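How a Stolen Trailer Got Mateja Jurić Talking to Her Whole Street

I met Mateja Jurić at four in the afternoon, after her shift at the feed store, and she'd already told me half the story before I found a pen. She talks fast. She also kept getting up to look out at the driveway, where the trailer is parked again, with a chain on it now that could hold a ship.

The trailer went missing in May, along with a generator and most of her late father's tools. It was one of a string of thefts on the north side of Promdale this spring, and hers is the one that ended up cracking the thing open.

"I came out at six to feed the dog and I just stood there," she told me. "You look at the empty spot like maybe you parked it wrong. I really did walk around the side of the house to check!"

She called the sheriff's office and got Deputy Senad Stan, who took the report over the phone and came by around lunchtime. Mateja had no serial number for the generator, but she did have a receipt, which came to $2,733 and which she'd kept in a cookie tin.

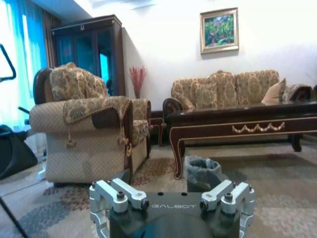
Stan asked her to write down anything odd about the tools, anything at all, and that turned out to matter a lot. Her father had burned his initials into the handles (he did it to his hammers, his planes, even a broom) and she could draw the mark from memory.

"He asked me to draw it twice," she said. "I thought, well, he's being nice to me. But then he took the drawing with him."

Two weeks went by. Then her neighbor Krum Omerović, who goes to the Murnusholm flea market most weekends to look for records, called her from the parking lot and said he was looking at a box of chisels with her dad's initials on them.

"I told him don't touch anything, don't say anything, buy a hot dog," she said. So he bought a hot dog and called the deputy, and by that evening two men had been questioned and a rented storage unit on the Wetia road had been opened.
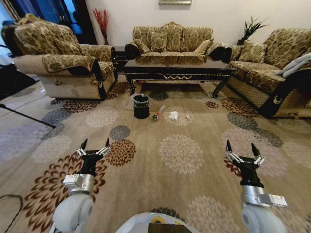
What was in the storage unit

I called Deputy Stan about this part, and he was careful with me, as he should be with a case still in court. He did confirm that deputies logged 256 items, from chainsaws to a kid's drum set, and that the trailer was parked behind the unit with its plates off.

"Most of what we recover, we can't match to an owner," he said. "People don't write things down. A mark, a photo, a scratch you remember - give me any of that and I've got something to work with."

Both men have pleaded not guilty. Their next hearing is in the fall.

Mateja got the tools back first, then the trailer. The generator is still missing, and her insurance has a $1,000 deductible, so she isn't expecting much there.

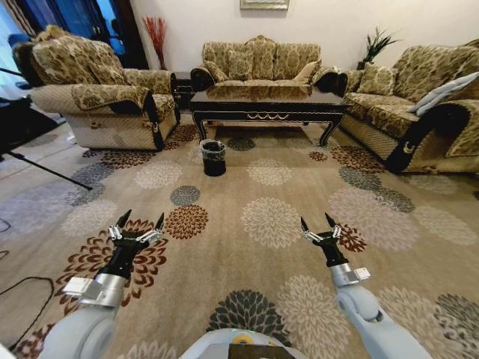
She's more interested in talking about the phone list. After the theft she went door to door and collected numbers from almost every house on her road, including people she'd waved at for years without knowing their names. Sorin Ristić, two doors down, had lost a pressure washer the same week and never reported it. He has now.

"I was mad at him for about a minute," Mateja said. "Then I thought, I wouldn't have called either, over a pressure washer. You figure they've got bigger things to do."

I asked if she sleeps better these days. She said no, not yet, and that the dog doesn't either. Then she took me out to see the chisels, which she's moved into the hall closet under the winter coats.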